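Cloths, sheets and the stuff I used to ruin in the wash

I have been doing laundry for 36 years and for most of them I was using way too much detergent. My towels felt like cardboard and I blamed the towels! Then my neighbor Kwesi Amegashie told me to run a load with no soap at all, just hot water and a cup of white vinegar, and the suds that came out of those "clean" towels were embarrassing. Now I use two tablespoons for a full load and that's it.

Cleaning cloths get their own wash in my house. No fabric softener, ever, it coats the fibers and then they just push water around the counter. I also keep them away from anything fluffy (I once washed a batch with a new bath mat and was picking lint off the windows until October).

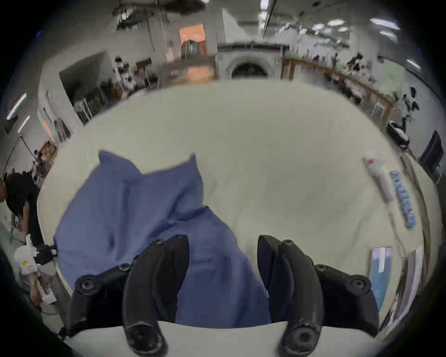 For greasy cloths, soak them first. A bucket, hot water, a squirt of dish soap and a spoonful of washing soda, and leave it while you eat dinner. Wring them out and they can go in with the others. If a cloth still smells sour after that, I cut it up for shoe polish and bike chains.

Okay, sheets. My big one is to take them out of the dryer while they're still a tiny bit damp. Give each one a good snap, lay it over the bed and smooth it from the middle out with your hands. By the time you've had a coffee most of the creases have relaxed, and I haven't ironed a sheet in 17 years. If there's a stubborn patch, mist it with plain water and smooth it again.

Colors fade mostly from heat, at least in my machine. Soft greens and blues go in cold, inside out if they have an inside, and they dry in the shade.

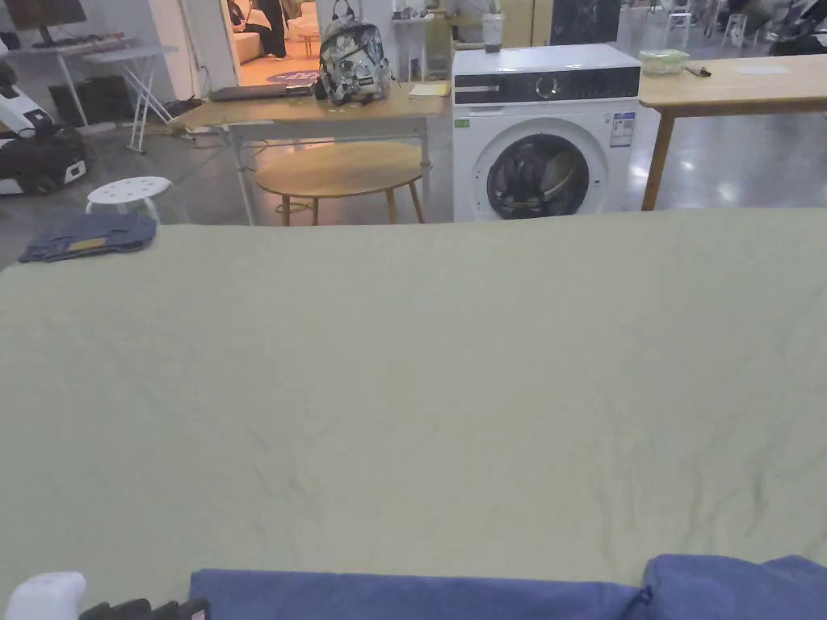 Fitted sheets I gave up on folding properly. I tuck the corners into each other, fold it in thirds, and stuff the whole set inside one of its own pillowcases. You grab one bundle at bedtime and you're done, no digging through the closet for the matching piece.

Jeans I wash maybe once a month, zipped up and turned inside out, and I hang them by the hems so the weight of the waistband pulls the legs straight.

One more on duvets, because my sister asked. Dry them on low with a couple of clean tennis balls and stop every half hour to pull the clumps apart. It takes forever! Feel the corners before you put it away, they're always the last bit to dry.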